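Fendilero Catch and Tackle Records: Data Card

Version 2

Summary

The Fendilero Catch and Tackle Records are a set of angling trip records kept by members of the Fendilero Angling Association on the Geltier reservoir and the lower Aubert river. The set holds 868 trip records. Each one covers a single outing by a single angler and gives the water fished, the rod and line used, the bait or lure, and the fish landed.

The records are released for use by clubs, fishery managers, tackle makers and students. They are supplied as plain comma-separated text and can be opened in any spreadsheet program.

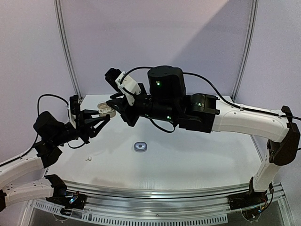 Contents of the release

The release consists of a folder with the following files.

trips.csv - one row for each outing
fish.csv - one row for each fish landed, linked to the outing by trip number
tackle.csv - one row for each rod, reel and line combination declared by a member
waters.csv - names and short notes for each stretch and bank
CHANGES.txt - corrections made between versions
LICENCE.txt - terms of use

Trip numbers are unique across the whole release. Tackle numbers are unique to a member and must be read together with the member code.

Main fields

trip_no: the number of the outing.
member_code: a code of letters and digits. Codes were assigned at random and do not follow the order of the membership list.
water: the stretch or bank, as listed in waters.csv.
start and end: times of day on the 24-hour clock, to the nearest quarter of an hour.
month: the month of the outing. The day is withheld.
method: float, leger, spinning, fly or other.
tackle_no: the combination used for most of the outing.
species: the common English name.
length_cm: the length from the snout to the fork of the tail.
weight_g: the weight in grams, where the fish was weighed. Many members prefer to return fish without weighing them, and this field is often blank.
returned: yes or no.

A blank trip in fish.csv means that nothing was landed. Such outings remain in trips.csv and should be kept in any calculation of catch rates. Leaving them out is the most common error made with records of this kind.

How the records were gathered

Members filled in a printed card at the waterside or at home on the same evening. Cards were handed in at the Geltier lodge and typed up by the association office. Each card was typed twice, by different people, and the two versions were compared. Where they differed, the card itself was consulted. Where the card could not be read, the field was left empty.

The card asks anglers to measure fish on a wetted mat marked in centimetres. Mats of one pattern, the Zenden folding mat, were issued to all members taking part. Lengths recorded before the mats were issued are not included in this version.

Weights were taken on members' own scales, which were not checked by the association. Users who need accurate weights should treat the weight field with caution and work from length where possible.

Tackle declarations

Each member declared the rods and reels in regular use at the start of the season. The declaration gives rod length, number of sections, casting weight, reel type and main line strength. Travel rods of four or more sections are marked as such, as several readers of version 1 had asked to compare them with two-piece rods.

Makers' names have been removed from tackle.csv. The association does not endorse any tackle, and the number of records for most models was too small to support a fair comparison.

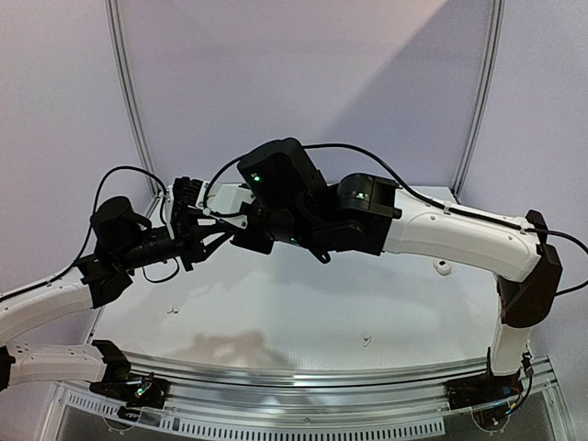
Prepared by the Records Officer, Fendilero Angling Association

Known limits

The records were kept by willing members and do not represent all anglers on these waters. Day-ticket visitors are not included. Members who fish often are present in far greater numbers than those who fish once or twice in a season.

Outings on the Aubert are fewer between December and March, when the lower river is often in flood. The fly-only bank at Geltier opens in May, and no fly records exist for that bank in earlier months.

Small fish are probably under-reported. The card has space for twelve fish, and some members wrote only a total once the space was full. These totals appear in the notes column of trips.csv and have not been turned into separate rows.

Roach and rudd hybrids are entered under whichever name the angler gave. No attempt has been made to correct this.

Privacy

Members gave written consent for their records to be released without their names. Exact pegs and swims have been replaced by stretches - in no case shorter than 2000 metres on the river - so that an individual's usual place cannot be worked out. Users must not attempt to identify members from the times, tackle or waters recorded.

Any member may ask for his or her records to be withdrawn. Withdrawn records are removed from the next version and noted in CHANGES.txt by trip number only.

Terms of use

The records may be copied, shared and adapted, including for commercial purposes, provided that the association is credited and the version number is given. The association's badge may not be reproduced on tackle, packaging or advertising.

Suggested credit: Fendilero Angling Association, Fendilero Catch and Tackle Records, version 2.

Corrections

Errors should be reported in writing to the association office at the Geltier lodge, quoting the trip number and the field concerned. Original cards are kept for two seasons after each release and may be inspected at the lodge by appointment.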